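Inicio > Casa y taller > Trucos de bolsillo

Desde que toco en la banda del barrio guardo la guitarra en casa, y algo he aprendido – casi todo a base de disgustos.
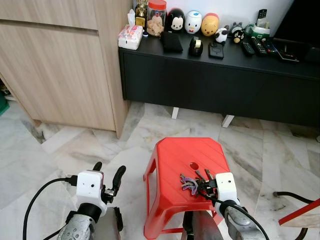
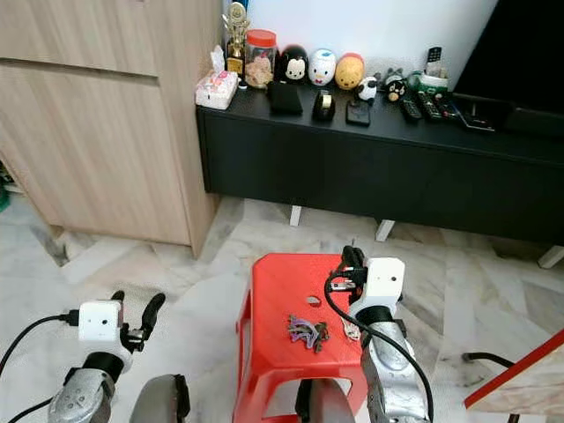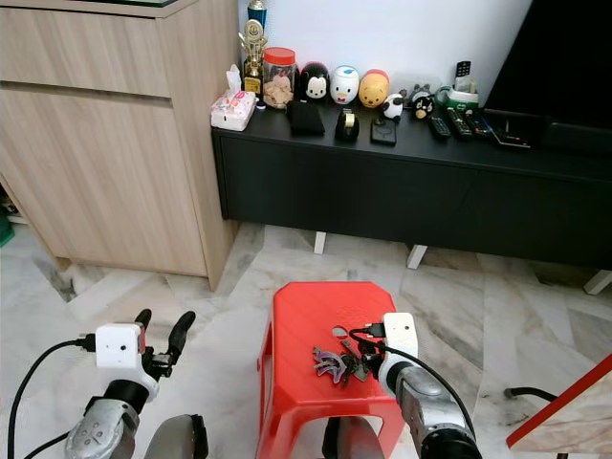
N.º 231

Las cuerdas las limpio con un paño de algodón seco después de cada ensayo, ¡y me duran el doble! Para el mástil, unas gotas de aceite de limón dos veces al año, la primera en abril. Si una clavija chirría, froto un poco de grafito de lápiz en la cejuela – mano de santo. La funda Nestley la cuelgo abierta una noche cuando vuelvo de tocar en la plaza, porque la humedad se queda dentro. Y los cables, enrollados flojitos y atados con velcro, nunca alrededor del codo (yo rompí dos así).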